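Kitchen bench notebook – Tillthorpe
Posted in: Workshop Notes > Bench & Kitchen
April – entry by Lakshmi Joseph

Started a bit after 8:30 with coffee and good intentions. Plan for the morning was to get the play food into some kind of order, because the counter has been creeping toward chaos all week and Kulkarni wants the Hanent set back in one piece (store tag 213, for whoever signs it in).

I kept everything to the wall side, under the cupboard, near the power outlet. The checkered paper tray is my favourite thing we own! It's light though, and it slides if you so much as look at it, so I'm going to try a dab of putty underneath.

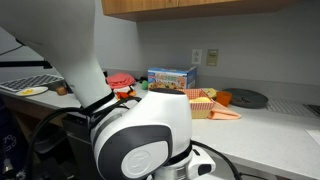 Counter by the outlet: food box, checkered tray, orange cup, pink cloth.

The pink cloth needs a wash. I also want to move the dark round pan somewhere else, since I keep reaching over it to get at the wire rack and I'll have it on the floor one of these days.

Tray notes. I like a heap better than neat rows – rows look like a shop display and no kid (or grown-up) ever left food like that. Big orange fruit goes at the front, the stripy round one beside it, and the pale yellow piece can stand up at the back if there's something to lean it on. Fries are a pain. They're the first thing to go astray, every time, and I've fished them out from under the fridge at Kallmont more than once.
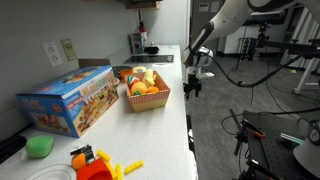 Polka-dot tray filled, fries still to be gathered up. Sponge at lower left.

To do on this side: fries into the red container, box upright with the lid shut, plate back in the cupboard. Nothing gets parked on the cooktop please, even when it's off. I've asked for a second sponge as well (request 687), the green one is doing every job in the place.

After lunch I got onto the floor side. Tape marks on the concrete are staying put until we've settled where the cart lives, so don't peel them up. The yellow cable wants a hook. I've coiled it so many times now and it still finds its way underfoot.
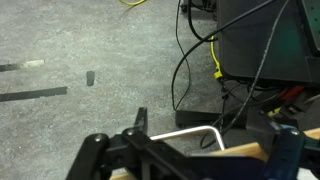 Bent metal rod over the wooden board, tape marks and yellow cable on the floor.

Still need to measure the rod end to end and write it on the parts card. Board could use a light sand along the edges too, 5 minutes with the fine paper. Ask Kallmont if they've got any left.

Contact the workshop: ext. 3913 | Back to top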